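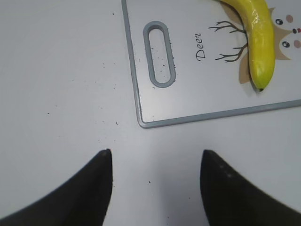 White board on the white worktop, handle hole and the word "Deer" at the left.

To: Undport Shared Kitchens list
Subject: Re: [kitchens] Crumbs on the pale worktops, and which boards to keep

On Wednesday the Moynihan Street kitchen wrote:

> We have had the new matt white tops for a few months now and they
> show every speck. You wipe down after lunch, come back with a cup of
> tea and there are dark bits all over again. Toast, mostly, and
> pepper. Is anybody using something better than a damp cloth? We have
> tried the spray from the cupboard and it leaves smears that look
> worse than the crumbs did.
>
> Also, we have 12 chopping boards and room for about half that. The
> plastic ones with the rim are the ones people reach for, but I find
> them a nuisance to clean. Would you keep them or go back to plain
> flat ones?

We have white tops at Zaletham too, so I can answer the first part. Don't start with a damp cloth. If you do, the small bits stick to it and you spread them along the counter. We use a dry brush first, the sort sold with a little dustpan, and work towards the edge. Then a cloth wrung out in warm water with a drop of washing-up liquid, then a dry tea towel. It takes a couple of minutes for the whole run. I gave up on sprays. The Tramell one was all right on the old shiny tops but it streaked on the matt ones whatever I did, and a bottle didn't last us long.

The other thing is to lift the board before you brush. People clean round it and leave it lying there, and the next person picks it up and a line of crumbs appears. If the board has a handle hole, look in that as well. The photo at the top is one of ours with the dark bits lying in the hole and on the worktop beside it. Our rule now is that the board goes to the sink first and the top gets done second. It is written on a card by the tap and most people follow it.

On rimmed boards, I would keep some. The raised edge is useful for tomatoes and anything else that runs, and for carrying chopped onion over to the pan. Against that, the inside of the rim holds on to bits and a flat sponge slides straight over them. An old nailbrush gets into the corner. Do the handle hole with the same brush, both faces, and stand the board on its long side to drain. Ours were going in the rack flat and coming out with a puddle in them.

If you want numbers, I would say four rimmed and two flat. Keep one flat board for bread only, as a bread knife catches on the rim. Boards with a picture or a word on them are handy for sorting out which is for what. Ours with the antlers is the fruit and salad board, and I have not had to label it – people just say "the deer one". I do turn it over for heavy chopping as I don't know how well the printing stands up to a knife. Has anyone had one long enough to say?

We could take two of your spare flat ones if they are going. I can collect any afternoon except Wednesday.

Zaletham kitchen rota

--
You are receiving this because you are subscribed to the kitchens list.
To leave, send a blank message with "unsubscribe" as the subject.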